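Pimine Holiday Park
Grounds and amenities safety checklist
July 2012

Marks: OK, FIX (do it this month), WATCH (look again in August).

Amenities block
Hot water at basins, tempered to 50 degrees: OK
Floor wastes clear, grates screwed down: FIX. Two screws gone from the grate outside the end shower. Tape is on it for now.
Non-slip strips on entry step: WATCH. Lifting at the left corner.
RCD test button, laundry circuit: OK

Camp kitchen
Gas bottles upright and chained: OK
Hoses in date: FIX. Barbecue nearest the sink has a cracked hose. Bottle turned off and removed until Levotora bring the new one.
Fire blanket and extinguisher tagged: OK
Rangehood filter: greasy. Cleaned same day.

Powered sites
Posts upright, lids closing: FIX. Lid hinge broken on site 7. Prarkard quoted $485 for a new head, approved.
Leads tagged: three campers had untagged leads and were spoken to.

Playground
Softfall depth: WATCH. Low under the swings, raked back in. Will need a top-up before the school holidays.
Swing chains and shackles: OK
Bolt caps: one missing on the slide ladder, replaced.

Water and drainage
Rainwater tank lid locked: OK. Tank reads about 2000 litres.
Stormwater pit behind the office: full of leaves, cleared.

Paths and night walk-round
Done after dark with the torch off.
Path surface, trip edges: OK except the lip at the Wubshet Road gate, which has lifted past the 10 mm we allow. FIX. Grind it back.
Handrail at the ramp: OK
Overhanging branches: trimmed to head height.
Path lighting: WATCH. Strong glare when you walk straight at it, and the ground on the way there is hard to read. Ask Prarkard what a shield costs.
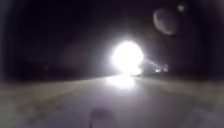 The office asked whether the lip at the gate could be painted yellow until the grinder is free, and wanted the ramp added to the wet weather list as well. Yes to both. Paint is in the shed.

Gates and signs
Boom gate stops on contact: OK
Speed sign at entry: faded, new one ordered.
Emergency assembly sign: OK
Evacuation maps in cabins: FIX. Cabin 4 has the old map.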